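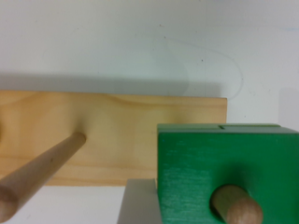 Review: The Flindmont Peg Kit and the Skorard Handling Rules, Second Edition

Posted by Folasade Iyamu, November 24, 2018
Filed under: Bench tests, Rules and paperwork

The Flindmont kit is wooden blocks for grown-ups with a safety budget. You get a pine board with pegs in it, painted blocks with holes in them, a bag of loose dowels, and a 26-page booklet called the Skorard Handling Rules, which tells you how to behave around all of the above when there is a robot arm at the bench. You could make the wooden part over a weekend if you own a drill and have somebody patient to sand for you. You couldn't make the booklet, or you could, but you'd fight about it for a year first. We know this because we tried.

So I'm going to spend most of this review on the booklet. Readers who only want to know if the blocks are nice: yes, they're nice.

What we used it for

We run a small training bench at Carrasco where new people learn to set up and supervise an arm before they go near the real cells. Until last January the practice parts were whatever was lying around, mostly bottle caps and a stapler. The rules were a sheet taped to the cabinet, and the top rule on the sheet was "be careful." Santino Alarcón wrote that sheet and still defends it.

The kit replaced the stapler. The booklet replaced the sheet. We've now used both long enough to have opinions, and to have lost a few dowels under the radiator.

The wood

The green block is the one everybody ends up working with. It's chunky, it's painted a green you can find from the far side of the room, and the hole in the front takes a short round-tipped dowel. The rounded tip is a small kindness. Square-cut dowels catch on the rim of a hole and then you spend your afternoon learning about force limits the loud way. There's a good discussion of this in the booklet, in the section on part selection, and it's one of the few places where the writer seems to have met a robot in person.

The paint scratches. Ours has lighter marks on it and yours will too. For most purposes I don't mind, but if you're teaching anyone to work with a vision system, note that a scratched block and a fresh one don't look the same to it, and the booklet says to log the condition of each part before a session. We thought this was absurd. Then Mojtaba Nouri swapped in a fresh block without telling anyone, and the following morning was long and full of theories.

The pine board is plain, unpainted and pleasant. The grain is pretty, in the way that grain is pretty right up until a camera takes an interest in it. I would have liked a matte finish. The long pegs that stand out from it are good practice for approach planning, and they're also good practice for not putting your face down there to see how it's going. More on that shortly.

The rules, the useful ones

The Skorard rules come in 8 sections. I'll go through the ones that earned their ink.

Section 1 covers clearing the bench. It asks for nothing within reach of the arm that isn't part of the job. Everyone agrees with this rule and everyone has a coffee cup. The booklet suggests marking the reach on the table with tape, and I'd second that strongly. Before we had tape, "within reach" was a matter of personal belief.

Section 2 is about pinch points, and it's the best part of the whole package. The advice is to treat the gap between a gripper finger and anything solid as closed already, even while there's daylight in it. Once a flat metal finger is up against the side of a block, people relax, since the thing has been grabbed and nothing seems to be going on. That's when a hand drifts in to straighten the dowel. The rule says stop the arm, confirm it's stopped, say so out loud, and only then reach. Saying it out loud feels silly for about a week. I have now heard Yevdokiia Holovko say "stopped" to an empty kitchen before getting something out of the toaster.

Section 3 deals with things that stick out. It treats any fixed peg as both a target and a hazard, and it wants two paths written down before you run: the one you mean to take, and the one the arm takes if it drops out and goes home. We'd been planning the first and leaving the second to luck. A home move that was fine with an empty gripper can be quite exciting with a block in it, because now the arm is wider than it thinks it is. If you read a single page of this booklet, read that one. It's printed on the back of the page about storing your dowels, so be sure to turn it over.

Section 5, on who holds the stop button, is short and blunt. The person with the button does nothing else. They don't take notes, they don't fetch parts, and they don't explain to a visitor what the arm is going to do next. We broke this the day it arrived and we still break it when we're short-handed, and each time I feel the booklet looking at me.

The rules, the other ones

Section 4 requires a signed card for every part moved in or out of the bench area. For a warehouse, maybe. For a bag of dowels it's theater. Uzma Durrani kept it up faithfully for an entire month and at the end had a very complete history of a dowel.

Section 6 defines "gentle contact," then uses the phrase "light contact" for two pages without saying if it's the same thing. We asked. The reply we got was cordial and defined a third kind.

Section 7 is about lighting, and it's mostly right. Keep it even, keep it from above, watch for a shadow band along the top of the board that your camera may take for an edge. Good. Then it goes on to forbid any visible mark on the wall behind the bench. Our wall has smudges. Your wall has smudges. I've looked at a lot of walls since reading Section 7, and I believe the author works in a cloud.

Section 8 is a glossary. "Operator" appears in it twice, with different meanings.

How it held up with new people

This is where I expected to be rude and can't be. New staff learn faster with the kit than they did with the cabinet sheet, and I think it's because the parts are so dull. There's one block, one hole, one dowel and a board with pegs, so when something goes wrong the list of suspects is short. With the stapler there was always a chance the stapler had done it.

The rules also give a nervous beginner something to say to a confident old hand. "Section 2" is easier to get out of your mouth than "please take your hand out of there, you've worked here longer than I have." Santino has been Section 2'd by someone in their first week. He took it well, by which I mean he went for a walk.

One caution. People will start to treat passing the booklet's exercises as proof that their setup is safe. It's proof that their setup can handle painted wood. The booklet says so itself, in small type, inside the back cover, where I found it after 4 months. It ought to be on page one. None of this stands in for a proper risk assessment of your own cell, and your own cell doesn't hold soft, light, cheerful green things. If it does, I'd like a tour.

What I'd change

Put the warning up front. Print the button rule on a card that can hang at the bench. Drop the signed cards for loose parts, or set a size below which nobody has to care. Fix "operator." Sell spare dowels in a bag, because at the moment you buy them with another block, and we now have more blocks than we have shelf.

I'd also like a version of the booklet that lies flat. It's stapled so tightly that reading it takes both hands, and I refer you to the rule about the person holding the stop button.

Would we buy it again

Yes, and we have, for the second bench. The first set stays where it is, scratches and all, with its condition logged. Ask for the second edition of the rules if you order, as the seller still had the first in stock and will send it to you quite happily. The first edition has no Section 3.

Good: sturdy blocks, sensible dowels, Sections 2, 3 and 5
Less good: dowel paperwork, the glossary, staples
Best for: training benches and small shops with a sheet taped to a cabinet
Skip it if: you already have written rules and people follow them when you're out of the room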